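Visita técnica à Civitz: mobiliário de quarto e secretárias integradas

6 de dezembro de 2019

Texto de Lourenço Carvalho

A unidade da Civitz ocupa dois pavilhões contíguos, um para corte e orlagem, outro para montagem, acabamento e mostruário. A visita destinava-se a gabinetes de design de interiores e a pequenos retalhistas. Fomos divididos em grupos e o meu foi conduzido por Rehema Bakilana, responsável pela engenharia de produto.

O percurso começou na receção de painéis. Cada lote fica em estabilização antes de entrar na serra, com controlo de humidade relativa no armazém. As cabeceiras, as mesas de cabeceira e as cómodas partilham a mesma espessura de painel, decisão tomada em julho para reduzir as mudanças de ferramenta. A ficha afixada junto à linha indicava 295 cabeceiras por turno como valor de referência. Costel Jitaru, chefe de turno, explicou que esse número só se aplica aos modelos sem estofo.
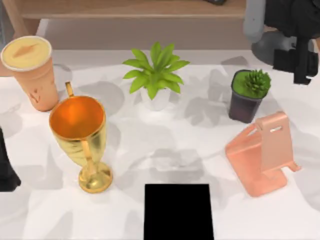
A orlagem é feita com cola de poliuretano nas peças destinadas a quartos com casa de banho integrada e com termofusível nas restantes. Pedi para ver a junta das duas versões à lupa. Na primeira, a linha de cola é mais fina e regular. Na segunda nota-se um ligeiro escurecimento nas cores claras, que a empresa aceita dentro da tolerância interna. Para um quarto em tons neutros eu especificaria sempre a primeira, mesmo com o acréscimo de preço.

O ensaio de gavetas decorre numa sala à parte. A corrediça usada na linha Sulgate é de extração total, com carga nominal de 25 kg. A fixação faz-se por parafuso direto à ilharga, sem bucha, o que dificulta uma segunda montagem depois de uma mudança de casa. Fiz a observação e Rehema Bakilana confirmou que há uma alteração em estudo, sem data.

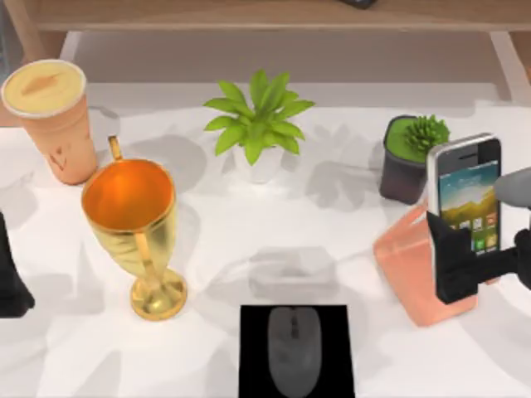
Mostruário e linha Agbenyega

O mostruário reúne quartos completos com iluminação regulável. A linha Agbenyega, apresentada por Yaa Atinga, parte de um problema corrente: o quarto que tem de acolher também um posto de trabalho. A solução proposta é um conjunto de cama, roupeiro e secretária baixa com a mesma altura de rodapé, de modo a manter uma linha contínua a toda a volta. O catálogo conta 131 referências, incluindo puxadores e prateleiras avulsas. O roupeiro de duas portas custa 2,905 euros na tabela (grafia do próprio documento, com vírgula de milhares), sem transporte nem montagem.

Quanto a acabamentos, a oferta divide-se entre verniz mate à base de água e óleo. O verniz mate disfarça melhor as dedadas, mas a reparação localizada deixa auréola. O óleo permite retoque, com manutenção anual.
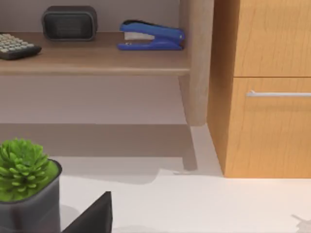
A combinação de tons merece mais atenção do que recebe nos catálogos. Duas madeiras próximas mas desiguais podem parecer erro de lote se a diferença for demasiado pequena. Um tampo castanho-acinzentado ao lado de um armário castanho-claro, sobre pavimento creme, tem contraste suficiente para se ler como opção. O bordo frontal arredondado do tampo é também preferível à aresta viva numa secretária de quarto, onde a circulação costuma ser estreita. Kojo Dramani, do departamento comercial, informou que o raio do bordo pode ser alterado por encomenda, com prazo alargado.

A última paragem foi a expedição. A Civitz subcontrata a embalagem à Goditz, que usa cantos de cartão prensado e cinta, sem poliestireno. As caixas dos roupeiros seguem na vertical. Vi duas com o canto inferior esmagado, já separadas para inspeção.

Ficaram por esclarecer a classe de emissão de formaldeído dos painéis de fundo e a disponibilidade de ferragens de substituição fora da garantia. Os pedidos foram entregues por escrito a Rehema Bakilana. As fichas técnicas da Sulgate e da Agbenyega podem ser solicitadas ao departamento comercial.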